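Mamani Trinket Dish, White

From the Ranum range. Item 955. In the shop since June.

I'll admit I bought my first one of these for soap. It sat by the sink for maybe a week before my rings started landing in it, and then a bracelet, and then I gave up and got the soap its own dish (a chipped saucer, it's fine). So when I started the shop, the Mamani was one of the first things I wanted on the shelf!

It's a small white dish with a curved rim, and that rim is the bit I like best. Thin chains are sneaky. On a flat tray they slither off the side the second you bump the nightstand, but in this one they sort of settle into a coil and stay put until you want them. I keep mine for the everyday stuff: the ring I take off to knead bread, a couple of light bracelets, whatever earrings I had on when I fell asleep on the couch.

I also use it when I'm sorting. Twice a year I tip my whole jewelry box out on the bed and go through it piece by piece, and the dish comes along so the really fine things don't vanish into the quilt. If you've ever hunted for a tiny ring on a busy patchwork you'll know why.

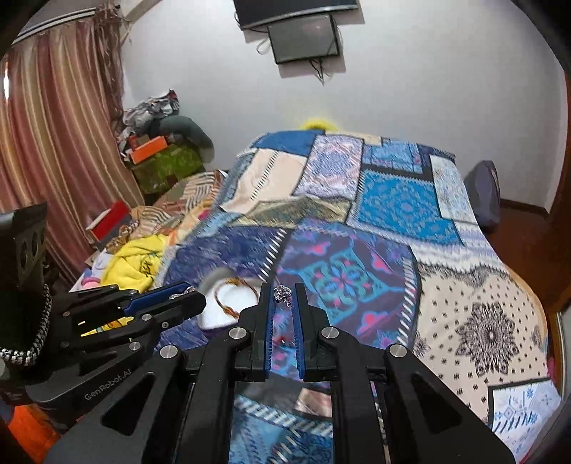

The white dish on the patchwork quilt, with a gold and red chain bracelet inside. Jewelry and quilt not included.

A few things people write in to ask. Yes, you can wash it, I do mine by hand with warm water and a soft cloth. No, I wouldn't put it in the microwave, it's a jewelry dish. It's happy on a dresser, a windowsill or the edge of the tub, and if your nightstand is as crowded as mine you'll be glad it doesn't take up much room.

I pack every order myself in plenty of paper, and if yours turns up broken just send me a photo within 5 days and I'll mail another one out. You don't need to send the pieces back.

Want something bigger? The Plakivau tray is the one for chunky necklaces and watches, and the Skekness box has a lid if you've got a cat who likes shiny things (I do, and she does).

Gift wrap is free on orders over 80 dollars. Just tick the box at checkout and tell me what you'd like on the card.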